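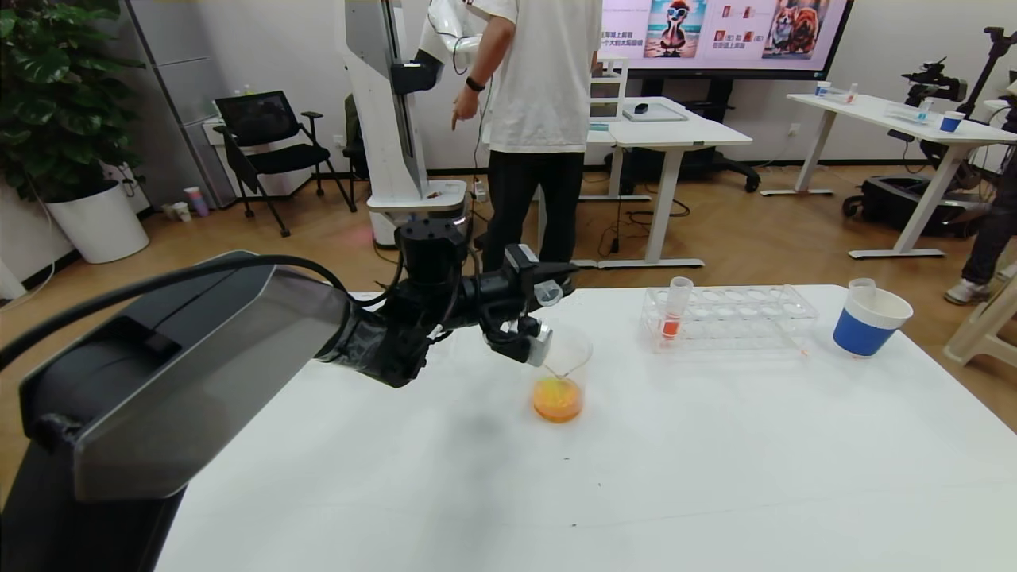
Color mixing with dyed water is a simple tabletop activity in which small amounts of colored liquid are poured together to make a new color. It is common in schools, science clubs and homes, and it is often a beginner's first practice in handling test tubes and beakers. A typical pour goes from a test tube into a beaker, with the tube tilted downward over the wider mouth. A clear rack with two rows of round holes, standing to the right of the beaker, keeps another tube upright until it is needed. The amounts are small, and the color at the bottom of the beaker can be judged from the side or from above.

Equipment

The basic set consists of one beaker, several test tubes and at least one test tube rack. Water, food coloring and a dropper complete it. Beakers are made of glass or clear plastic. Most have a short spout on the rim and graduation marks on the side, which are approximate and are meant for rough filling only. A separate measuring cylinder is used when exact volumes matter.

Test tubes have rounded bottoms and cannot stand by themselves. Racks for classroom use are made of wood, wire, molded plastic or acrylic sheet. Acrylic racks are popular for color work because the liquid can be seen through the rack. They scratch easily and should be wiped with a soft cloth. Solvents such as acetone cloud the surface.

Paper cups are often added for rinse water or waste. Some teachers place one at each end of the work area so that it can be reached from either side.

Choice of colors

Most introductory sets use yellow, red and blue. Yellow is usually put in the beaker first. It is the lightest of the three, and even a little red or blue added to it produces a visible change. Starting with blue hides the first additions of yellow, and beginners tend to pour too much.

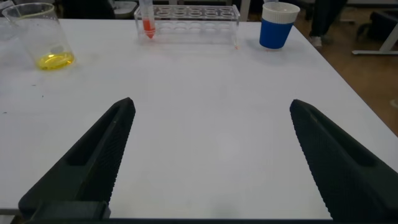
Yellow base color in a beaker at the far side of the table. Photo: Dalia Sepp / Novley

A shallow layer of liquid is enough. Deep layers look darker than shallow ones of the same strength, so two beakers should be filled to the same depth before their colors are compared. The beaker should also stand on a plain white surface. Colored tabletops and patterned cloths change the apparent shade, and a sheet of white paper can be slipped underneath if the table is dark.

Yellow and red liquids give orange, and yellow and blue give green. Red and blue give a purple that is often dull, depending on the dyes. Bright cyan blues make a cleaner green than darker blues do. All three together give brown or near black.

These results follow the rules of subtractive mixing. Each dye absorbs part of the light passing through the water, and the eye receives what is left. Colored lights combine differently: red and green light shining on the same spot look yellow.

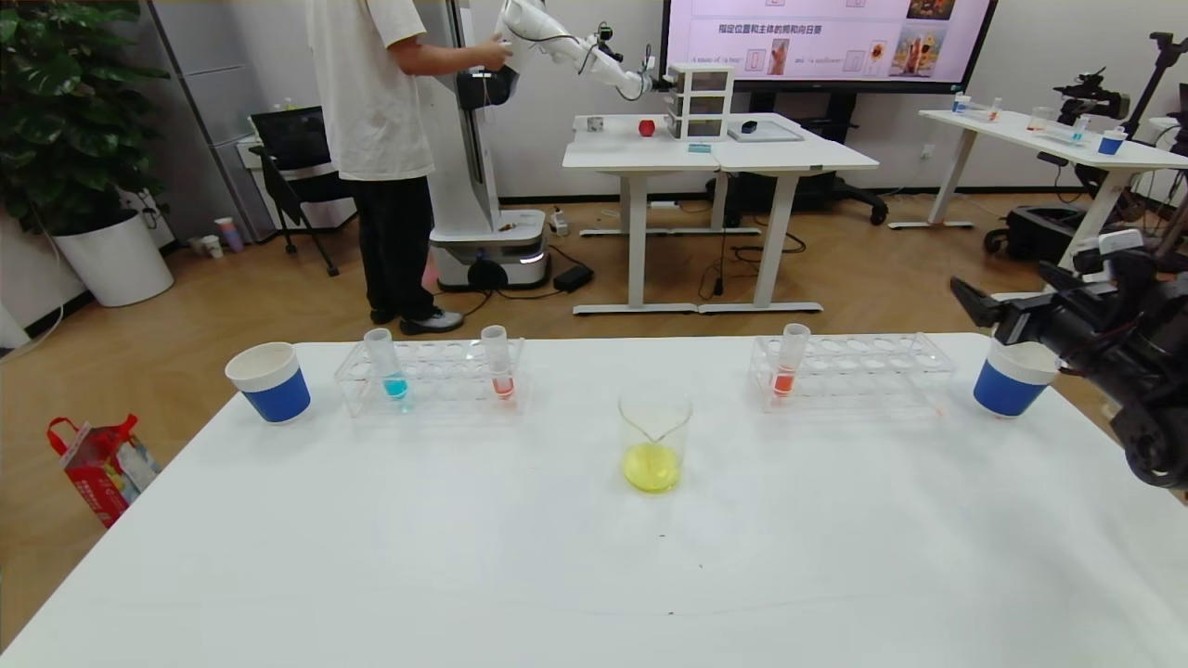

Clear and cloudy liquids also behave differently. Food coloring in water stays transparent, while poster paint or milk makes the liquid opaque. An opaque base scatters light back to the viewer and gives paler, chalkier mixtures. Paint settles if left standing and has to be stirred before each pour.

Procedure

The tubes are filled first and placed in the rack, with empty holes left between them - crowded tubes are easily knocked when one is lifted out. The pour is made slowly, with the lip of the tube just inside the rim of the beaker. The mixture is swirled or stirred with a thin rod, and its color is noted before anything else is added. Tubes are rinsed between colors.

Cleanup and safety

Food coloring is harmless in small amounts but stains skin, clothing and unfinished wood. Drinking from the cups is not allowed in most classrooms, whatever they contain. Glassware is washed in warm soapy water and drained upside down.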